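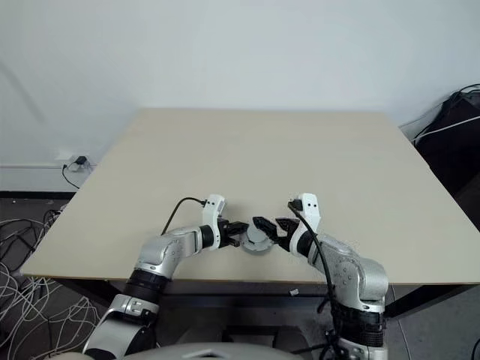 Re: Comwood to Skevis charity walk, sore feet and start times

3 February 2023

Hi all,

Someone wrote earlier in the thread:

> Is anybody planning to do the whole 100 km this year, or are we
> splitting it like last time? I managed 14 on the river path on
> the weekend and my heels are in a terrible state. Also, do we
> still have to be at Comwood by 5 in the morning?

I'm in for the whole lot! I said after the November walk that I'd never do it again, and then I signed up before my toenails had grown back, so take my advice with a grain of salt.

On the heels: have a look at your socks before you go spending money on new shoes. I did the last one in thick woollen ones that I love dearly (my neighbour swears by them too) and they bunched up something awful past the Alhassan turnoff. Thin liners underneath fixed it for me, plus a bit of tape on the spots that always rub. Put the tape on at home, the night before, when you can see what you're doing.

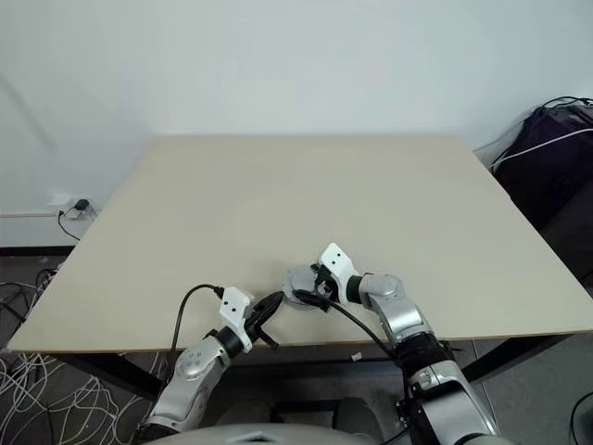 As for the start, yes, it's still 5, and the gate at Comwood is the small one behind the oval. We had 11 walkers at the gate last time and half of us went to the wrong one in the dark, me included.

I'm happy to take spare gear to the Meltico rest stop. I can fit up to 14 small bags in the back of the wagon if people don't go mad with the folding chairs. Put your name on your bag, please, and send me a note if you want a spot.

Still looking for someone to walk the Skevis end with at a slowish pace. I talk a lot on the hills, fair warning.

Cheers from the back of the pack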